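## The storage diet, and why I'm not on it

Every November the same advice comes round. The clocks have gone back, the spare room is full, and somebody with very white shelves wants to tell us that our trouble is a lack of containers. This year it's the Jirkberg method, which has reached our end of the county by way of an evening talk at the library and a starter pack at £40.

I went to the talk. It began at half past seven and ran well over. The speaker was pleasant and plainly believed in it, and the room was fuller than it gets for the local history evenings, which tells you something about the state of people's cupboards.

The method goes like this. You empty a room completely. You sort what was in it into "families". Each family gets a home, and the home has to be a box, tub, tray or bin of a set size, with a label on the short side. If a family outgrows its home you thin the family. You never buy a bigger home. You do this room by room for 21 days, and at the end, according to the leaflet, you'll have won back 8 hours a month that you used to spend looking for things.

I asked where the 8 hours came from. I was told it was an average. I asked of whom, and was told that 2895 households had taken part. Taken part in what, exactly, I never got to the bottom of. Were they asked before they started, or only after they'd paid? Did the ones who gave up on day four get counted? Anyone who has put three weeks and £40 into a thing is going to say it helped, and I include myself, having once defended a bread maker for two years.

Sheyla Grajales, who many of you will know from the seed swap, did the whole course last spring and doesn't agree with me. "I can find the tape measure now," she told me. "I couldn't before. I don't need a study." Fair enough. She also said that her kitchen had gone back to its old self by July, but that the hall cupboard had held, and she thought one good cupboard was worth the money. I'd say a free afternoon and some old shoeboxes would have got her the same cupboard. She'd say I haven't seen the cupboard.
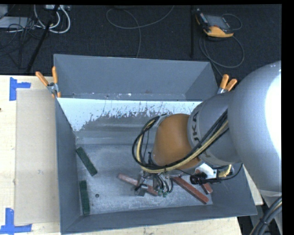
My main quarrel is with the boxes. The starter pack has a set of Ernell tubs in it, and they're decent tubs, but they only stack with other Ernell tubs. Once you've got the pack you'll want more to match, and there's an order form folded inside the lid. For a scheme that spends its first chapter telling you to own less, it's remarkably keen to post you things. I went through the recommended list for a two-bedroom house and stopped adding up before I got to the bathroom.

Then there's the thinning. We're told to let go of anything we haven't used in a year. That rule was made up by someone who has never owned a preserving pan, a tent or a sledge. Half of what's useful in a house is useful once in a long while, and costs a fair bit to buy again when the day comes. Attila Vass, who runs the repair bench at the Bíró Rooms, gets people in who have thrown out the spare parts for a thing and then come to him with the thing. He has a drawer of odd lamp fittings in no order at all and he can lay his hand on any of them.

That's the bit I'd like to see someone look into properly. Is a tidy house quicker to find things in, or is it just that tidying reminds you what you've got? If it's the second, you could have a good rummage twice a year and save your money. My own guess is that most of the good is done on the first day, when everything is out on the floor, and that the labels do very little after that. I've no figures for it either, but then I'm not selling tubs.

If you want to try it regardless, the library has the Jirkberg book on loan, so you can read the method before paying for any of it. Chapter two is sensible on paperwork. Skip the part about photographs. The charity shop on Skustusska usually has a heap of mixed containers by the back door at pocket-money prices, and they don't mind if you bring them back.

Readers who finished the 21 days and still have their labels on are welcome to write in. I'd be especially glad to hear from anyone who timed themselves looking for the scissors, before and after.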